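How to set up a work table for small plug-in jobs (and clear it after)

Posted 3 Apr 2019 by Bhupendra Khurana
Filed under: Workshop basics, Tables and cords

Quick one, writing this between other things. People keep asking how I lay out a table for fiddly electrical bits. Plugs, power strips, chargers, lamp cords. Testing them, sorting them, labeling them. Same setup for all of it. Takes a few minutes once you have the stuff.

This is for handling and sorting only. Not opening up a power strip, not rewiring anything. If the case is cracked or the cord is nicked, it goes in the trash pile and you move on.

What you need

A table that doesn't wobble
A white board or big sheet of heavy white paper, as large as the table will take
Masking tape
Damp cloth, dry cloth
Hook and loop ties for cords
Labels and a pen that doesn't smear
A box for keep, a box for toss
A lamp you can move

Skip the fancy mat. I bought a cutting mat from Zosari last year, grid lines all over it, and I kept losing small screws in the print. Gave it to Urmila for her sewing.

Step 1. Clear everything off

Everything. Not pushed to the back. If you leave a mug on there you will work around the mug for an hour, I have done this. Wipe with the damp cloth, then the dry one. Run your hand across it and feel for grit, because grit under a board makes it slide.

Step 2. Lay the white surface

White is best. Dark plugs show up, clear bits show up, a lost screw shows up. Plain is better than patterned. If it's paper, tape the corners under, not on top, tape on top catches cords. If it's a board, set it down flat and push on each corner. Any rocking, fold a bit of paper and put it under the low corner.

Leave some table showing on all sides. You want a place to park your pen that isn't the work area.
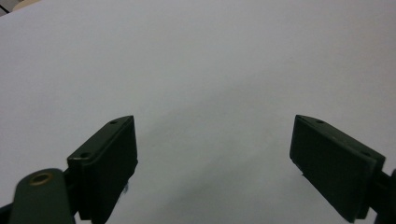
Light is the part most people get wrong and then blame their eyes. Put the lamp off to one side and hold your hands where you'll be working before you lay out a single thing. Look at what they do to the light. You get a soft gray patch low down in the middle and the white stays brighter farther back, and that patch is right where your plug is going to sit. Soft edges are ok. A hard black shadow is not, move the lamp or bounce it off the wall. I also drag my chair a little to the left, helps more than you'd think.

If the room has a big window, do this at the time of day you'll be working. I set mine up one evening in March and the next morning it was all glare. Had to do the lamp over.

Step 3. Sort out where the cords go

Before you bring in the strip, decide on one side for cords. I use the right. Every cord leaves the work area on that side, or off the back. Nothing crosses the middle.

Long cords: loop the extra and tie it, leave enough to reach. Don't wrap it tight around the strip, that's how they get kinked at the neck.

Thin cords run along the far edge of the table. Tape them down if they wander.

Stuff on the floor gets picked up or pushed under a shelf. Tripping with your hands full is a bad way to end the day. I know a guy at Koltley who went down over his own extension cord, bent his glasses, fine otherwise.

Step 4. Strip on one side, plugs on the other

Power strip goes on the cord side, switches facing up where you can see them. Strip is NOT plugged into the wall while you sort. Check twice. Turn the switches off anyway.

Plugs come in from the other side, one at a time. Pick one up, look at the prongs or pins, look at where the cord goes into the plug, look down the cord. Then decide.

Straight pins, clean, cord good: keep
Bent pin: toss (yes you can bend it back, don't)
Brown marks by the pins: toss
Cord loose where it meets the plug: toss
No idea what it belongs to: maybe pile, deal with it last

The fit check is just pushing the plug into the strip, still with no power. Should go in square and stay put. If it's floppy try another socket. Floppy in all of them, it's the plug. Floppy with every plug, it's the strip.

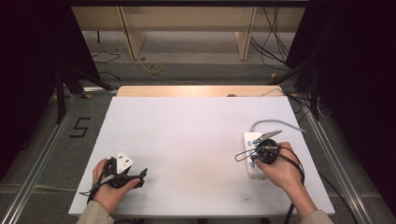 Two hands, always, for the fit check. One for the plug and one to keep the strip from skating off. Pressing down on the strip is what works for me, flat on the board, with the gray cord already swung away toward the back right so it isn't pulling. The white plug stays over on the left until the strip is steady. A strip with switches in a color like these blue ones is easier too, quick glance and you know which way round it is. And roll your sleeves if they're loose, mine always end up in the way.

Don't worry about scuffs on the board. Small dark marks happen. If one bothers you, a dab of dish soap on the cloth gets most of them. If a mark is in a spot where you keep mistaking it for a screw, turn the board around.

Step 5. Label as you go

Not at the end. You will not remember. Label goes on the cord, a couple of inches back from the plug, folded over on itself like a flag. Write what it belongs to, not what it is. "Kitchen radio" is good. "Black cord" is no help to anybody with a drawer full of black cords.

I did the whole back closet this way, 153 cords and plugs in total. Yes I counted, that was for the insurance list. Urmila Rajput did hers the same weekend and beat me with 169. Half of hers were phone chargers.

For the strips, put the label on the underside with the month you checked it.

Step 6. Break it up

Don't do it all in one go. Your eyes get tired and you start keeping junk. I do one box, clear the board completly, then start the next box. The clearing matters. A plug left over from the last box gets mixed in and then you've got a lamp cord in the computer pile.

Between boxes:

Everything off the white
Toss pile into the toss box, right now, not later
Wipe
Look across it low from the side for small bits
Next box

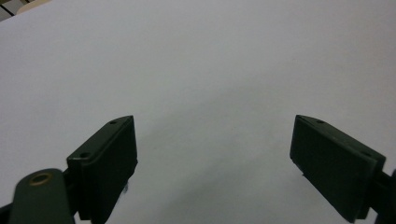
Blank white surface, nothing on it.

Step 7. Put it away

Good cords get tied in a loose loop, label out. I use the shallow bins from Gautam, they stack and you can read the labels from the top. Any shallow bin will do. Shoe boxes are fine.

Strips lie flat, one layer. Stacked strips turn into a knot, I can't explain it but they do.

Toss box: don't put it in the regular garbage if your town takes electronics seperately. Ours does, drop-off behind the Fasano building, open Saturdays. Cut the plug end off the bad ones first so no one fishes it out and uses it. Make sure it's unplugged before you cut. I shouldn't have to say it but there it is.

Board gets stored standing up against a wall, clean side in. Paper gets rolled, or just recycle it if it's beat up.

Common problems

Board slides. Grit underneath, or the table's too smooth. Wipe first, then try a strip of rubber shelf liner under each end.

Cord keeps springing back into the middle. It's been coiled tight for years. Lay it out straight on the floor overnight, somewhere you won't walk. Or tape it to the table edge.

Can't see the pins well. Tip the plug toward the lamp, don't bring the lamp in closer. Closer just makes a glare spot on the white.

White plug on white board gets lost. Happens. Look for the shadow under it, or keep a scrap of dark cloth to one side and set the white ones on that.

Plug won't go in all the way. Stop pushing. Could be the shutters inside the strip, some need both pins going in dead level. Back it out, line it up, try again gently. Still no, leave it.

Back hurts. Table's too low. Put the legs on blocks, or sit.

How long does it take

Setup is 6 minutes if you have the board and the lamp ready. First time will be longer. Sorting depends on how much you've been hoarding. A shoebox full is a good amount for one sitting.

Couple of people wrote in asking if this works for batteries. Sort of. Same board, same light, but keep the ends from touching each other and use a different box. I'll do a separate page on that when I get a minute.

Also someone asked for a printable list. It's the What you need part up top, just print that. Add scissors, I forgot scissors.

Next up: drawer dividers out of cereal boxes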